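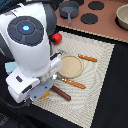
Section 4. Setting the Table: Kitchen Task Set-up and First Pick

By now you have the arm bolted down, the software installed, and your team's login working. Great! This is the section everybody has been waiting for, because from here on the robot gets to do something. The kitchen task is the first one our club members learn, and it's also the one we run at the spring meet in March, so the time you put in now will pay off twice.

Read the whole section once before you touch anything. Then go back and work through it with your partner, one of you at the keyboard and one of you at the stop button. Swap seats after every part.

4.1 What you need

From the kitchen bin:
- the toy stovetop
- the small gray saucepan
- the cream bowl
- the woven placemat
- the speckled beige disc (the club calls it the pancake, and so do the scripts)
- the orange-handled knife and fork
- the utensil with the reddish-brown handle
- the tomato

From the shelf by the door:
- the Halach stop button and its long cable
- a roll of low-tack tape
- your team's Umlow notebook

If something is missing from the bin, write it on the sheet taped inside the lid and carry on without it. Every exercise below works with at least one fewer piece, except 4.5, where you really do need the fork.

4.2 Laying out the work area

1. Home the arm. In Wogan, open the Arm tab and press Home. Wait for the status line to read READY before either of you reaches over the table.

2. Put the stovetop along the far side of the table with its burners facing up. Push it back until it touches the stop strip.

3. Lay the placemat in front of the stovetop. It doesn't have to be square to the table. A slight angle is fine, and in fact we like it, since a program that only works on a perfectly straight mat isn't going to get you very far at the meet.

4. Smooth the mat from the middle outward with the flat of your hand. Tape down any corner that lifts.

5. Put the pancake in the middle of the mat, flat side down.

6. Place the knife and fork on either side of the pancake, pointing whichever way you want. Leave enough room to slide a finger between the pieces.

7. Add the brown-handled utensil on the side closest to the gripper.

8. Set the tomato at the far edge of the mat, next to the stove. Saucepan and bowl go up on the stovetop.

NOTE: Keep the pan handle pointing toward the mat. The pour exercise in Section 6 starts from there, and you'll save yourself a reset.

CAUTION: Cables stay on the table behind the gripper side and never across the mat. If a cable ends up under the fingers, hit stop, move the cable by hand, and home the arm again.

4.3 Checking the gripper

The gripper has flat fingers held on with small screws. They come loose with use, and a loose finger will drive you crazy because everything looks right on the screen and the fork still slides out.

1. With the arm homed and the status line at READY, press Hold. The light in the cap stays on while the arm is holding, so don't take it to mean that the power is off.

2. Wiggle each finger gently, side to side. You're feeling for play at the screws.

3. If you feel any, tell your table lead. Rhun Gittins keeps the right driver on his key ring and will show you how snug is snug enough. Please don't use your own, we have stripped two of these already.

4. Wipe the inside faces of the fingers with a dry cloth.

5. Press Open, then Close, then Open. Listen to it! The movement should sound the same both ways. A click on closing goes in the notebook with the time next to it.

CAUTION: Fingers (yours) stay outside the taped rectangle whenever Hold is off. This goes for table leads too.

4.4 Teaching the heights

This part takes patience, and it's worth it. Wogan needs to know how high the mat is and how high each kind of piece sits on it. The mat is woven, so its surface goes up and down a little, and you'll get slightly different readings from one spot to the next. That's normal.

1. Release Hold. The person on the stop button says "clear" out loud first.

2. Select Teach, then Surface. Use the arrow keys to bring the closed gripper over a bare patch of mat.

3. Step down with the minus key. One tap is one step. Slow down when you get close, and stop when a strip of notebook paper just drags under the fingertip.

4. Press Save. Write the reading in your notebook. At our tables it usually comes out near 398, but use the number you get.

5. Do the same at a second bare patch, on the other side of the pancake. If your two readings are more than a couple of steps apart, smooth the mat again and repeat from step 2.

6. Select Teach, then Piece, and choose HANDLE from the list. Open the gripper, bring it over the brown-handled utensil, and step down until the fingertips are level with the middle of the handle. Save.

7. Repeat for the fork and the knife. Yes, one at a time. They look alike, but they don't always lie alike on the weave.

NOTE: The list also has an entry called ROUND. It's for the tomato, and you'll use it in Section 5. Leave it alone today - the default value is 88 and it should still say 88 when you finish.

4.5 Your first pick

Here we go!

1. Open the script named first_pick and look it over together. Find the line that says which piece it will go for. It should say BROWN.

2. Set the speed slider to its lowest mark.

3. Partner on stop says "clear." Partner at the keyboard presses Run.

4. Watch the arm come down over the utensil and pause just above it. The pause is built in, and you have to press Continue before it goes any lower. Use that time. Crouch down and look at the fingers from the side. Are they lined up across the handle? Is anything else under them?

5. If you like what you see, press Continue. If you don't, press Back, nudge the position with the arrow keys, and try again. There is no penalty for Back. Carys Nicholas used it nine times on her first pick and went on to win the table round.

6. The gripper closes, lifts a hand's width, and waits. Leave it there for a slow count of five. Then press Return and it will lower the utensil back to the mat.

7. Change BROWN to FORK in the script and run it again. The fork lies close to its neighbor, so expect to use Back at least once. If the gripper catches both pieces together, press stop, open the gripper, and spread them out by hand.

Once you've each done a clean fork pick, call over a table lead and do one more while they watch. They'll initial your notebook and you're officially a kitchen operator!

4.6 If something goes wrong

The arm stops short and the status line says E161.
It met something before it expected to. Check that the pancake or a handle isn't sitting under the wrist. Clear it, home the arm, and start the script over.

The utensil lifts at one end and swings.
You're gripping too far out on the handle. Use Back and move toward the middle of the piece.

The mat comes up with the fork.
Your height is a bit low. Go up one step and save again, and look for a loose strand in the weave.

Wogan doesn't see the arm at all.
Close it, unplug the data cable at the Prendier box, plug it back in, and reopen. If that doesn't fix it, ask Heledd Samuel. She wrote the start-up script and likes hearing about new ways it can fail.

4.7 Packing up

1. Home the arm and wait for READY.

2. Press Park and wait until the arm stops moving.

3. Pick up the pieces and put them back in the kitchen bin. Roll the placemat instead of folding it, as creases throw off the heights for the next team.

4. Save your heights under your team name. Anything saved under "test" is wiped on Thursday night.

5. Hang the stop button on its hook, cable coiled.

Section 5 moves on to the tomato, which rolls. Bring your height readings from 4.4 with you.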